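Folding black laundry and a gauze throw without losing my mind
Posted in Laundry & Linens

Lena Laskowska

Hi everybody! I finally set up a proper folding spot, a butcher-block top I bought secondhand from Pestoswood, and I love it, but I'm still slow as anything. Most of what comes through is dark. Black tops, dark olive stuff, more black. I pull one out of the bin, it lands in a heap and I spend ages hunting for the neck hole.
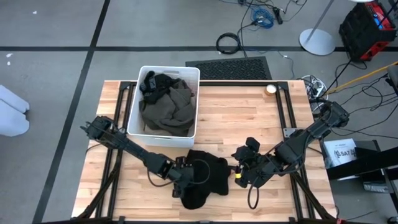
I've tried sorting by person first, and I've tried dumping the whole bin out, which just moves the mess from plastic to wood. My other trouble is a gauze throw, the open-weave kind. It never ends up square and it eats half the shelf. Does anyone have a routine for either one? I do this at 6 in the morning before work, so please keep it simple!

Rukhsana Dhanial

Oh, I know this one — we're a black-clothes household too. Leave everything in the bin and take one piece at a time. Don't look for the neck. Feel for the bottom hem, since it's the longest straight edge, pinch it at both side seams and give it one good shake downward. The sleeves drop and you can see what you've got. Lay it face down, sides in, then fold up from the bottom in thirds.

A lamp off to one side helps a lot with black on black (mine came from Todorova, nothing fancy). With the light coming in low, the seams throw a little shadow and you can tell front from back.

I fold hoodies differently. Hood down flat over the back first, then arms across, then in half. If you leave the hood for last you get a lump and the pile leans.

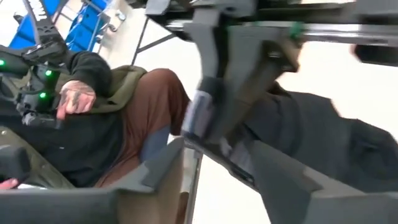
Should work pants go in the same stack as the tops?
Keep them separate, because pants are heavier and they squash whatever is under them. If you only have one shelf, put the pants at the bottom.

Now the throw. Gauze stretches whichever way you pull it, so stop tugging the corners! I did that for years and mine went diamond shaped. Follow the hem with your fingers until you reach a corner, hold that, then follow it along to the next one.

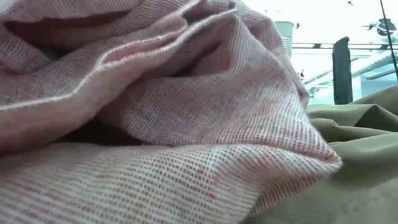

Once you have two corners, let the rest hang for a second and lower it onto the table. Pat it out from the middle with flat hands. Fold in half, in half again, then roll it loosely if the shelf is tight. It will always look a bit puffy and I've made my peace with that.

girkar184

just roll everything. shirts, throws, all of it. takes me no time

Lena Laskowska

Thank you Rukhsana, the bottom hem thing is so much quicker! I'm still fighting with the hoods.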